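Halier Wall Panel Set, Model 496
Set-up Guide, Section 4: Preparing and Painting the Panels

Revised 11/11/2022

Read this section completely before you open the paint. The panels leave our Prondcombe works with a factory primer. They are ready for one coat of Bangera water paint, or for any other water paint of good quality. Please do not use oil paint, it will turn yellow over this primer.

4.1 Before you start

1. Let the panels stand in the room for one night, with the wrapping open at both ends.
2. Check that all the screws from Section 3 are tight. The heads must sit a little below the surface.
3. Fill the screw holes with the white filler from bag 833. Press it in with the flat knife and take the rest away at once.
4. Wait until the filler is hard. In a cool room this can need the whole afternoon.

Note: If you bought the Trevidura edge strip, do not put it on yet. It comes after painting, see Section 6.

4.2 Sanding

5. Sand the filled places by hand with the fine paper. Make small circles and do not press.
6. Sand the rest of the panel only where you feel something rough under your fingers.

CAUTION: Wear a dust mask and keep children out of the room while you sand. Do not use a machine sander. It goes through the primer very quickly, and the warranty does not cover this.

4.3 Cleaning the surface

7. Wipe from top to bottom with a dry, soft cloth. Turn the cloth often to a clean side.
8. Wipe again with a cloth that is only a little damp. Do not use soap.
9. Look along the panel from the side, with a lamp if the room is dark. Small dark specks on a pale surface are easy to miss from the front, and they will show through one coat of paint.

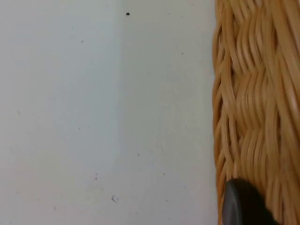
10. Take off any speck with a clean, dry brush. If it does not move, touch it lightly with the fine paper and wipe again.

4.4 Painting

11. Stir the paint slowly for a few minutes. One can of Bangera is enough for nearly 73 square feet.
12. Paint the edges first with the small brush, then the flat part with the roller.
13. Leave the panels alone until the next day.

CAUTION: Do not heat the room above its normal temperature to make the paint dry faster.

If a second coat is necessary, repeat steps 11 to 13. Spare filler can be ordered with part number 200.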